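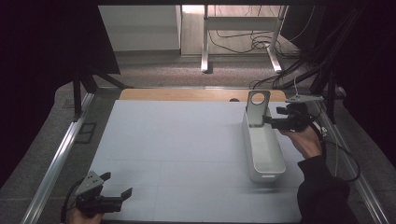 Does a long, narrow bin work for storing phone cases?

It works well for cases in normal sizes. Wallet cases and anything with a stand on the back take up too much width, and I keep those elsewhere.

I bought the Kernden long bin in July to replace a shoebox. I sell used phone accessories from home and usually have 50 or so cases on hand, most of them clear or lightly tinted. The Kernden had 633 ratings on the store page when I ordered, and the complaints were mostly about the size being smaller than people expected. Check the measurements before you buy. The length is fine, but it is a narrow bin.

The bin is white plastic with an open top and rounded corners. There is a cutout at the end for a handle, big enough for a couple of fingers. I pull it off a shelf by that cutout every day and it has held up. I wouldn't carry it far that way when it's full.
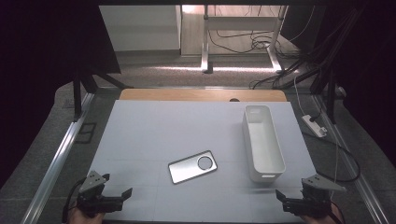

Cases go in on edge, one behind another, like cards in a file box. The walls taper a little toward the bottom, so larger cases sit slightly high. They still stay put. With only a few in the bin they slide down and end up flat, and I fixed that with a folded piece of cardboard behind the last one.

The white interior helps more than I thought it would. Clear cases were hard to tell apart in the shoebox. Against white I can see the tint, the yellowing on older ones and any hair or lint that needs wiping off before I list them.

The case I had out while writing this is a soft gray one from Renden, the kind with a ring on the back. It fits the bin standing up with no bending. The rim on these is raised, and that keeps the back panel from rubbing on the next case in line.

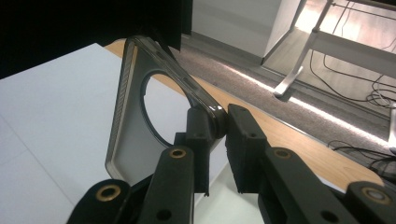
Translucent smoke-gray case with the circular ring on the back.

Cleaning is easy. I wash the bin in the sink with dish soap and dry it with a towel. Dust does get in because there is no lid, and Kernden doesn't sell one. A dish towel over the top is what I use. The plastic picks up light scratches from keys and metal parts, so I'd keep those in something else.

I also tried the Ranjbar bin, which is wider and costs a little less. It holds more, but the cases fell over sideways and I gave it to the kitchen for tea bags.
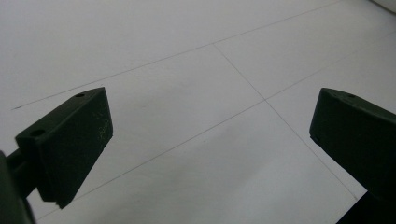 Who should buy it

Anyone with a pile of flat, light things to keep upright: phone cases, seed packets, envelopes. For chargers and cables, get something wider. I'm ordering a second Kernden for screen protectors.

Four stars out of five. It loses one for the missing lid.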